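# Let people hang their laundry outside

The homeowners' association in Flisdale has 3,414 members and a rule against clotheslines. The rule takes up one line on page nine of the bylaws, between satellite dishes and basketball hoops. I have lived here eleven years and paid one fine under it, for 50 dollars, over a bedsheet and two pairs of work pants.

I think the rule should go, and I think the same about the matching ones in Zanport and Trerdale.

The usual case for clotheslines is about the electric bill. It's a fair case, but I don't lean on it much. A dryer load doesn't cost a fortune, and anyone who tells you a line will pay for your vacation is overselling. What a line does do is treat clothes better. The gray fluff in the lint trap is your shirts. Elastic goes slack faster in a hot drum, and dark cotton fades along the seams. I stopped machine drying my work shirts when I moved out of my parents' house, and I buy new ones less often than I used to.

The case against clotheslines is that they look poor. People put it more politely. They say "property values" or "the character of the neighborhood," but when you ask what they mean, they describe a place they once lived and were glad to leave. I understand that. My mother grew up hanging wash on a porch in Manalo and bought a dryer before she bought a couch. She didn't want to see a line again, and she had every right to that opinion about her own yard.

It's a different matter to have that opinion about mine. We already let people leave a boat trailer in the driveway from April to October. We allow inflatable snowmen twelve feet tall. A row of towels that goes up at nine in the morning and comes down by three bothers me less than either one, and it is doing a job.

There is also the noise. In July, with the windows open, I can hear three dryers from my kitchen, and one of them has had a bad bearing since last summer. Nobody has ever been fined for that.

I'm not asking for no rules at all. Backyards only would be fine. So would taking the line in at night, or a limit on how close it can be to a fence. Folding racks on a patio should be allowed without any permission, and right now they aren't, which most people here don't know until they get the letter. Renters get the letter too, and then have to sort it out with a landlord who may live two states away.

The board says that changing a bylaw costs around 3,000 dollars in legal fees and mailing. That may be so. They spent the money two years ago to change the approved list of mailbox colors. They could put the clothesline change on the same ballot as whatever comes next, and the extra cost would be a few lines of print.

The next open meeting is on a Tuesday evening in February, when hardly anyone is thinking about drying clothes outdoors. I plan to go anyway and read out a short version of this. If you have had a letter, bring it with you.

Florante Bañez
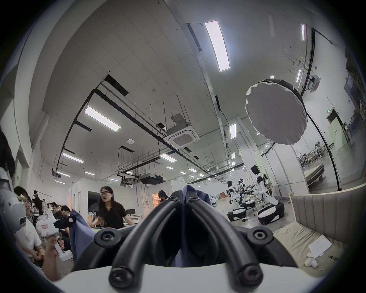
Marites Espiritu: I agree on patio racks and would vote for that part tomorrow. Full lines I'm less sure about. Our lots on the east side are narrow and the backyards face each other, so "backyard only" means my sheets are right in front of my neighbor's dinner table. Could the limit depend on lot size? Also, please mention pollen. I have two kids with allergies and from March to May everything goes in the dryer, line or no line.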